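Bookbinding and Repair > General chat > Is "acid-free" on the label worth anything?

Started by zokafor, 2023-05-26

zokafor
I've been rebinding my own paperbacks for a while and I've finally got to the stage where I'm being asked to do other people's. So I went to buy proper supplies and I am now deeply suspicious of all of it.

Every glue, every board, every roll of tape says acid-free. Silov book glue says it. The Boyer grey board says it. There's a pack of Grimus repair tape in front of me that says "acid-free, archival quality" and it smells like a garage. What is anyone testing, and against what? I wrote to two of the sellers and asked for a pH figure. One sent me a link to the page I'd already read. The other said "it is suitable for books", well, yes, I'd hope so.

I'm not trying to save a medieval psalter. I want to know if a hymn book I glue in July is going to be brown along the hinge when the owner's daughter gets it.

Zainab

mcourtois
Short version: the word isn't policed. A maker can put it on when the stuff is neutral on the day it leaves the factory. What it does after that is your problem.

For glue I'd worry less about the pH and more about whether it stays flexible and whether it can be undone. Wheat paste has been holding books together for centuries and it costs pennies. PVA is fine for spines you never intend to take apart again. The tape I would put in the bin.

paper_ferret
Bin the tape, agreed. I don't care whose name is on it.

flo_quezada
I'm going to disagree with the bin. I run repairs for a school library and I get through a lot of tape. Those books are going to be dropped in puddles and have yoghurt put in them. If a reading book lasts three more years it has done very well and it will be pulped after that regardless. Spending an evening on paste and Japanese tissue for a book about a dog who drives a bus is not a good use of anyone's evening.

mcourtois
That's fair for school stock. Zainab said a hymn book with a family behind it.

flo_quezada
She did, and I'd paste that one. I just get tired of being told tape is a sin whatever the book.

zokafor
I did half expect the wheat paste answer. Question for those who use it, though: doesn't it attract things? Silverfish and so on. I live in a ground floor flat and the bathroom is already theirs.

paper_ferret
If you have silverfish they'll eat the sizing in the cloth whatever you glue with. Sort the damp first.

Évan L
New here, been reading for a while. I wanted to put in a word for not repairing at all. I see a lot of books on this board that had a slightly loose hinge and come out the other end with a new spine, new endpapers and somebody's idea of a nice ribbon. Was it broken? Could you read it? A sheet of card round it and a bit of cotton tape tied in a bow would have kept it going for another generation.

flo_quezada
Can't say I've ever seen a seven-year-old tie the cotton tape back up.

Évan L
No, all right. I meant private shelves.

mcourtois
I have more sympathy with this than I used to. The worst jobs I get are other people's repairs. Household glue down the spine fold, gone hard as toffee, and when the book is opened flat the paper breaks beside it. The original sewing underneath is usually perfect.

zokafor
How do you get that off?

mcourtois
Slowly. Sometimes you don't.

ysaline_t
Can I ask about cloth while we're being rude about labels? I bought a metre of Kuruvura book cloth because the listing said it "will not warp boards". I've covered a small album and the front board has bowed outwards like a crisp. I followed the instructions. Dried it under weights overnight.

Ysaline

paper_ferret
Cloth can't promise that. Boards warp when one side pulls harder than the other. What did you line the inside with?

ysaline_t
Just the endpaper. Thin cartridge.

paper_ferret
There you go. The cloth and glue have shrunk on the outside... no, hang on, if it's bowed outwards, away from the pages, then yes, the outside is pulling. You need something on the inside that pulls back as hard. Line it with a sheet of heavier paper before the endpaper goes down.

mcourtois
And check the grain. Board, cloth, lining and endpaper should all run head to tail. If one of them goes across, no amount of weight will help you.

ysaline_t
The listing doesn't say which way the grain runs on the cloth.

zokafor
Of course it doesn't.

flo_quezada
On cloth it runs parallel to the selvedge, so if you've still got the factory edge you can work it out. On board, flex it gently both ways and the easy way is the grain. I bought a box of the Boyer board once and the grain ran a different way from the box before. Same stock number. Measure nothing, trust nothing.
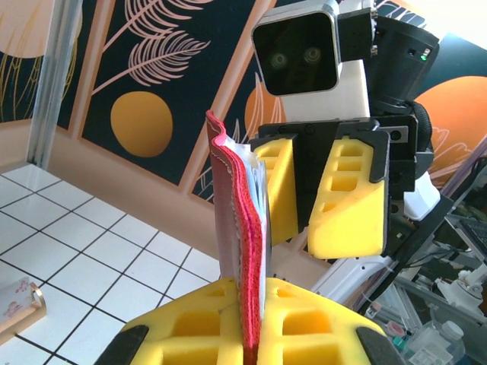 ysaline_t
Right, so I've flexed the offcuts and my board is going crossways. So it's my fault, and the listing is still nonsense, both at once. Is the album saveable or do I start again?

mcourtois
Start again with the cover, keep the text block. If it's cased in you can slit the hinge inside and lift it out. Don't try damping the boards to flatten them, you'll get a lovely flat cover for a day or so and then it'll go wherever it wants.

Évan L
I've had damping work.

mcourtois
For how long?

Évan L
It's under a stack of atlases. I haven't looked lately.

mcourtois
I'd leave it there, then.

ysaline_t
Thank you both. I'll cut new boards. The cloth was 29 a metre by the way, which I was happy about until now.

paper_ferret
29 for a metre of anything is silly. Buy ordinary cotton and back it yourself with tissue and paste. You'll ruin the first piece. The second will be fine.

zokafor
Dragging this back to my own thread, sorry. I got hold of a pH pen and tried it on what I had. The Boyer board came up the colour it should for neutral or above. So did a cereal packet, though. A cereal packet! So now I don't trust the pen.

flo_quezada
The pen only tells you about the surface it touches, and plenty of packaging has a coating on it with chalk in. Scratch through to the grey and try again.

zokafor
Scratched it. Yellow underneath. And I've scratched the board too and it stays purple all the way in. So I take it back about the board, a bit.

Évan L
Does the pen come with any kind of proof that the pen is right?

zokafor
It says "archival quality" on the barrel.

paper_ferret
Ha.

mcourtois
Test the pen on a bit of old newspaper. If it doesn't go yellow on that, send it back. And don't use it on anything you're keeping, the mark stays.

zokafor
Newspaper goes yellow. Good. The glue I can't test wet, so I've painted a stripe of the Silov on blotting paper next to a stripe of paste and put them on the south-facing windowsill. I'll leave them 30 days and see what they look like.

paper_ferret
I'd be careful what you conclude from that. Sunlight isn't how a book ages on a shelf. Plenty of decent glue will look awful after a month in a window and be fine in a closed spine for a lifetime.

zokafor
Fine, but if one goes brown and the other doesn't, I know which one I'm buying.

paper_ferret
You'd know which one is better in a window.

flo_quezada
It's better than reading the label, surely? I think she should do it. Put half of each stripe under a bit of foil so there's something to compare with.

zokafor
Oh, that's good, will do.

mcourtois
Since we're on money: the last pot of conservation grade adhesive I was quoted for was 135, before postage, for a size I'd never finish before it went off. I asked what the difference was between that and their standard one and was told it was "the grade". I bought the standard one. I've used it for years on things I don't mind standing behind, and paste on the rest.

Évan L
See, this is where I'd still say a box is cheaper.

mcourtois
A box is cheaper. People don't pay you to make them a box, they want to see a mended book.

Évan L
Then tell them.

mcourtois
I do. About half listen.

ysaline_t
New boards cut, grain the right way this time, lined on the inside with some leftover wrapping kraft. It's under the weights now. I had another look at the Kuruvura listing and they've got a review up from somebody with exactly the same crisp shape as mine, and the reply says "please use more weight".

paper_ferret
Is the kraft acid-free?

ysaline_t
Don't.

zokafor
I'll post the windowsill stripes when they're done. In the meantime the hymn book is getting paste on the hinge and the spine left alone, and the tape has gone to Florencia's lot if she wants it.

flo_quezada
I'll take it. Send me a message with what postage you need.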